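4.2 Do registration rules change behavior?

Most proposals for drone control assume that a registered owner is a careful owner. We found little to support this. The claim is usually traced to Baudry's survey of hobby pilots in Hundgate, which reached 100 people, 60 of them registered. Registered pilots said they checked airspace maps more often. They were also older and had flown for longer, and the survey did not adjust for either.
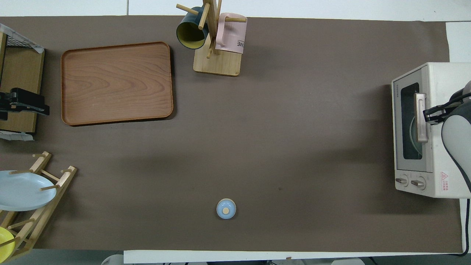
Figure 3. Brown mat on a white tabletop, with an empty wooden tray.

The Amgate trial is cited just as often and has the same weakness. Reported near misses fell by 35 over the trial period, but the reporting form was changed in November, halfway through, and the new version dropped the category that had drawn the most complaints. A fall in reports is a poor stand-in for a fall in risk. Courtois, the contractor that ran the trial, has not released the raw log.
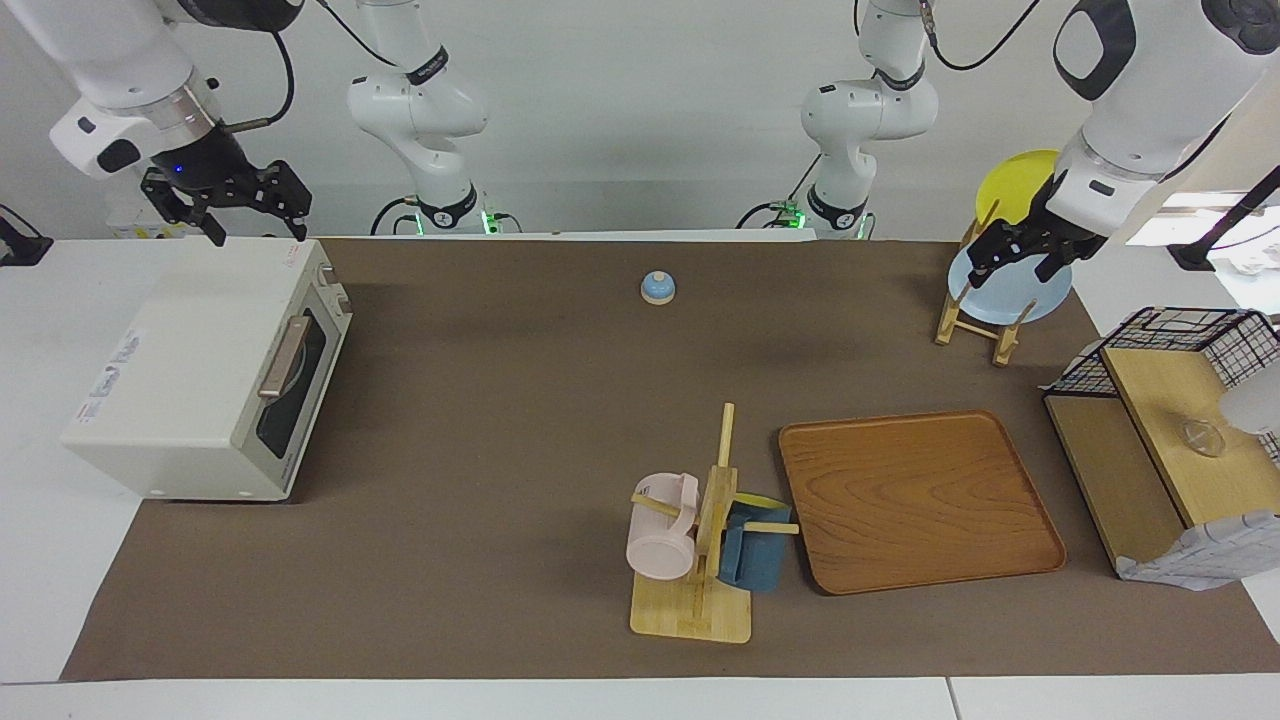
Remote identification is offered as the stronger tool, and here the evidence is thinner still. The Prekine receiver was tested at 14 sites, all of them open ground with a clear line of sight. Police who use such equipment will mostly work near buildings, where signals are blocked or reflected. We also doubt that a person who means to fly over a prison yard will leave the transmitter switched on. Fines may deter the careless. Whether they deter anyone else cannot be judged from the studies reviewed in this section.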